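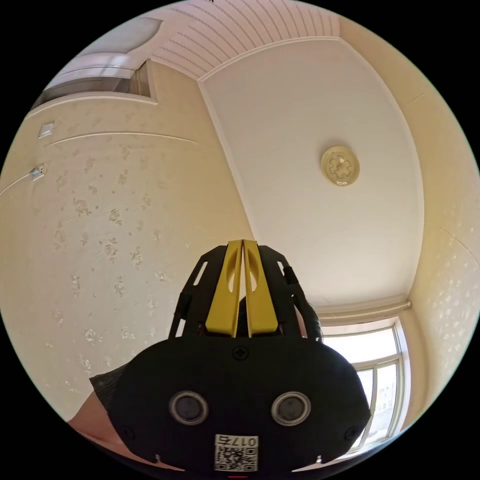 Reading time: 2 min

Budgeting for a hand-held gripper kit at home

The price on the quote is the smallest decision. A hand-held gripper for recording household tasks comes as a body, a pair of fingers and whatever the supplier considers an accessory, and the last group is where budgets go wrong. The notes below assume one or two units used in ordinary rooms: kitchen, laundry, workbench.

Get itemized quotes. We asked two suppliers for the same list. Clitlow quoted $2,781 for a complete kit. Clemach quoted $1,762 for the body and one pair of fingers, with charger, case and storage cards priced separately. Ask for both in the same format before comparing them. Shipping and return freight go on their own lines.

Treat fingers as a consumable. Soft fingers wear at the tips first, and faster on rough crockery and unfinished wood. Order spare pairs with the first shipment. Check that the replacement color matches the original. A set of bright yellow fingers and a set of gray ones will not look the same in recordings, and mixing them midway means sorting files later.

Check the fasteners. Standard cross-head screws can be handled with a driver already in the drawer. Proprietary heads mean another tool on the invoice. Confirm the finger-change procedure in writing and ask if it affects the warranty.

Label every unit. A printed number with a QR code on the body is enough. Keep the number in a spreadsheet with purchase date, finger changes and repairs. Put a second copy of the label inside the case lid. Labels near the grip rub off; clear tape over the top helps.

Plan for cards and drives before the first session. Work out the size of one hour of recording, multiply by weekly hours, and double the result for a backup. Buy the drives in April or whenever the rest of the order goes in, so that they fall under the same budget line.

Walk the rooms first. Note the outlets, the height of the light switches and which way the windows face. A room with strong daylight in one corner may need a blind or a sheer curtain. Patterned wallpaper can stay. Allow 8 feet of clear floor along the counter or bench being used.

Weigh the unit. Anything held at arm's length gets heavy. Try it for 6 minutes before signing, with the sleeve pushed back and the wrist in working position. If the supplier has no demo unit, ask for a short rental credited against purchase. Stello offered this without being asked; Karunaratne did on request.

Hold back part of the budget for the second month. Cables and spare fingers will account for most of it.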